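Handout 4. Care of the hand-held gripper: pads, pivots and opening

Course notes, Emiliano Serrano. Revised September 21, 2018

1. Scope

These notes cover the two-finger hand tool used in the Kirer exercises. The arm-mounted version has its own sheet (Pacheco, part B). Work through sections 2 to 4 in order and enter each result in the log before going on.

2. Opening check

Release the trigger and let the fingers go to full spread. Look along the tool from the handle. Both fingers should lean in by the same amount, and each pad should lie flat on its finger with no lifted corner. Check the screw heads on the linkage by hand with the short driver; do not use a power tool.
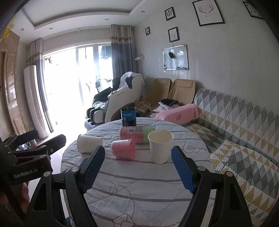

3. Pads

Wipe the pads with a cloth dampened with water. Solvent hardens the surface and the grip on smooth card is lost. Change both pads of a tool together, at 1,000 closures or at the first visible tear. A new pad needs almost 400 closures before its grip is steady, so readings taken earlier are marked N in the log.

4. Pivots

The pivot pins are greased with Filtammont, one small drop each side. Work the trigger slowly, wipe off what comes out, and repeat. Side play at the fingertip must not exceed 2 mm. If it does, the pin is replaced — tightening the screw only hides the wear.

Where tools are used as a pair, service both on the same day and compare them at full opening. The paper cup is the usual light test piece: one standing, one on its side. Close until the wall just starts to give, then release.

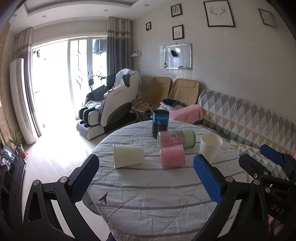 Common faults

Fingers meet off centre: linkage screw slack, or pads from different batches.
Slow return: old grease. Clean the pin and repeat section 4.
Cup turns in the grip: pad worn or dirty.
Trigger sticks at half travel: return the tool to Fultasier. Do not open the handle.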